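Ticket: Hand-held episodes rejected at import, marker lost near the vase shelf
Project: Rekeo shelf tidying set
Opened by: Murray Cosgrove
Assigned to: Gorazd Radulović
Status: Resolved, one follow-up open
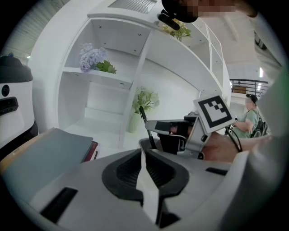 Photo: Rekeo collection team, Didton site

Murray Cosgrove, opened 2021-08-16

Hi Gorazd! First proper batch from the curved white shelves at Didton is in and I'm really pleased with how it looks, but the importer isn't. Out of 100 episodes uploaded this morning, 14 came back as rejected with the same line:

finger_width: no valid reading for more than 15 frames, episode dropped

All of the rejects are the "reach toward the vase and close" task, the one with the green plant in the deep compartment. The hydrangea task on the middle shelf went through clean, every single one. Same gripper, same two people, same settings file. I've played back a few of the rejects and to my eye they're lovely demonstrations, slow approach, nice steady close. I'd hate to lose them.

What I've tried so far:
Restarted the importer. No change.
Uploaded one reject again by itself. Rejected again.
Wiped the lens and recorded three new vase episodes. Two passed, one rejected.
Swapped the memory card. No change.

Gorazd Radulović

Thanks Murray, great report. The pass on two out of three is very handy because it says the thing is marginal and we can probably nudge it over the line.

Could you send me the raw file for one reject and one pass, both vase task? Also the finger log for each. Please don't trim them.

Murray Cosgrove

Both are in the Barreto folder under "vase-compare". The reject is 800 frames, untrimmed.

Gorazd Radulović

Got them. Okay, this is a fun one!

The width reading comes from the square marker on the finger. In the reject the detector sees it fine all through the approach, then drops it for 22 frames right as the finger turns into the compartment. The marker is tilted more than usual there, and the white plate behind it has a bright wash across it. The black border goes pale on one side and the detector can't close the square. Then the hand rolls back a little and it's found again straight away.

In the pass, same tilt, but the exposure is locked lower and the border stays dark.

Two questions. Is auto exposure on? And did anybody touch the finger plate after the last calibration?

Murray Cosgrove

Auto exposure was on, yes! I thought we'd locked it in May when we did the Clirnudthorpe kitchen set, but the settings file I copied across is the older one. That'll be me.

Finger plate hasn't been touched that I know of. I checked both screws and they're snug.

It makes sense about the shelf too. There's a lot of white in that corner, with the shelving and the ceiling panel both, and the gripper body is light grey on top of that. I can see the brightness hunting up and down now that I know to look for it.

Gorazd Radulović

Good, then let's try it in this order and only change one thing at a time:

1. Load the newer settings file, lock exposure and white balance, and record ten vase episodes.
2. If any are rejected, drop the exposure one step and record ten more.
3. Leave the lighting and the plants exactly as they are. I'd like the colours to match the first batch.

For the 14 you already have, please keep them. I want to try filling the short gaps from the frames on either side. The fingers move slowly in your recordings, so a gap of 20-odd frames may be fine to fill while they're open and holding still. I'd be stricter during the close itself, as that's the bit the model learns timing from.

Murray Cosgrove

Step 1 done, ten recorded, ten accepted. Brilliant! Didn't need step 2. I did a few extra with the wrist rolled further than anyone sensible would roll it, and those passed as well.

One thing I noticed while I was in there: the face blur runs before the marker check. Some episodes have a face up near the top corner, and the blurred patch gets fairly close to the finger when the hand is high. Could that eat the marker one day?

Gorazd Radulović

Nice spotting. I looked at the order and you're right, blur goes first. It hasn't caused any of these rejects, I compared the patch with the marker position in all 14. It could, though, if somebody leans in close. I'll move the marker check ahead of the blur and keep the blurred copy as the only one that leaves the import machine. Opening that as a follow-up so we don't lose it in here.

Gap filling results: 11 of the 14 recovered. Each of those had its gap before the close began. The other three lose the marker during the close, so I've left them out. Re-record them if you have the time, otherwise the set can live without.

Murray Cosgrove

Re-recorded all three, plus a handful on the top shelf with the little yellowish-leaved plant because I was enjoying myself. All accepted. The running total for the project is now 3,565 episodes, which makes me very happy.

I've deleted the old settings file from the shared drive and put the exposure value on a label inside the gripper case lid.

Gorazd Radulović

Closing. Fix for anyone searching later: lock exposure before recording near white shelving, check that the settings file is the May version or newer, and look at the finger log before you throw away a rejected episode. Follow-up on blur order stays open under my name.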